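Planning a Small Robot Cell Before Paying for One

3. What we bought, what we put off, and how we decided 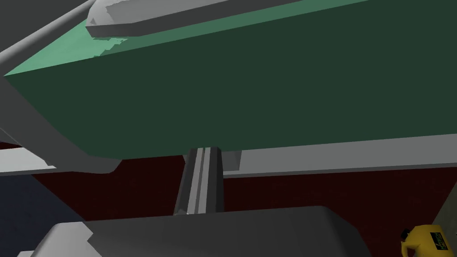
Vol. 2, No. 2, p. 108

Figure 3. Simulated view from close in on the gripper, with the green panel and gray bars over it and a yellow bottle at lower right.

I'll start with the part of the budget I got wrong. When Senthil Unnithan and I first sat down to price the cell, we did what I think most small labs do: we picked the arm, wrote its price at the top of the page, and treated everything else as change left over. The Truvberg arm fit the grant. The mounts, the spare fingers, the cabling, the guarding and the bench to bolt it all to did not (and I'm still a little embarrassed about the bench).

So we went back and did the planning in simulation first, before another purchase order went out. Figure 3 is from that stage. I like it because it shows how little room there can be once a gripper gets in close. The panel takes up most of the view, the gray post comes down right behind the top of the gripper, and there is a bottle off to one side that any real motion plan would have to respect. Looking at views like this one changed what we wanted to spend money on. I had been pushing for a longer reach. After a week of staring at tight corners I was asking for a slimmer hand instead!

Shiela Macaraeg keeps our equipment accounts, and she had us sort every item by when we would need it. Anything required for the first 80 trial runs went on the first order. Anything we merely expected to want went on a second list, to be looked at again in May. The Hader wrist camera landed on that second list, which I argued about and lost. The spare fingers moved up to the first, and so did a service plan from Gismont, the dealer, which I had crossed out twice as too expensive.

We also asked for a quote on a used Samonte arm. It was cheaper on paper – quite a lot cheaper – but the controller needed its own power supply and a license renewed every year, and by the time Shiela had added those in, the gap was small enough that we stayed with the new one. I would still tell another lab to get the used quote. It gave us a list of running costs that we then went back and checked against the Truvberg, and two of them had been missing from our own sheet.

The simulation time itself never appeared in our budget. We counted it as free, though it took up most of Senthil's hours for a good stretch, and those hours came out of the same grant as the arm. In the revised sheet (Section 4) it has its own line.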